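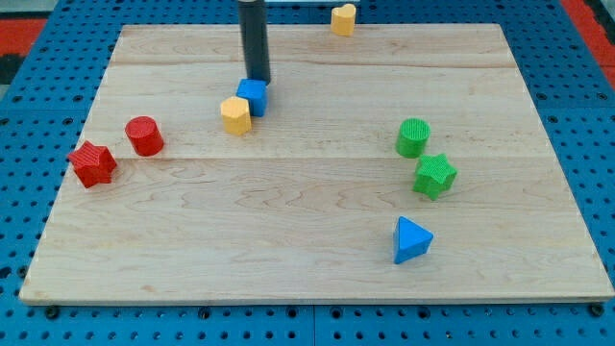
Tasa builds robots @tasabuilds · January 8, 2019

New week, same wooden board. The job for the planner is "push the blue cube over to the green star", which sounds dead easy until there's a yellow pentagon practically leaning on the cube.

The arm end is just a plain black cylinder, so no grabbing, only shoving. Everything comes down to which side of the cube you start on and how long you keep contact.

Old planner (we call it Kocsis) scored 2000 candidate pushes per step and took the best one. Lovely on a bare board, hopeless once blocks sit close together, as it kept picking pushes that dragged the neighbour along for the ride.

So I've swapped in Feltska, which samples 600 and then spends the time it saved rolling each one forward a few steps. Fewer ideas, better thought through!

Perception is still my headache. Colour is fine, but from this angle the pentagon hides a bit of the cube and the pose estimate wobbles. I'm now averaging over 30 frames before each plan. Slow, but the jitter's mostly gone.

Also found a daft bug: the heart and the star were sharing a collision outline. One copied line in a config file, two evenings of my life.

Next up is replaying the 4000 logged pushes from the Dreltitz rig through the new code to see where the two planners disagree. Will post the plots if they're not too embarrassing.

Oh, and if anyone has a nice way of viewing contact points over time, please shout. My current tool is print statements and squinting.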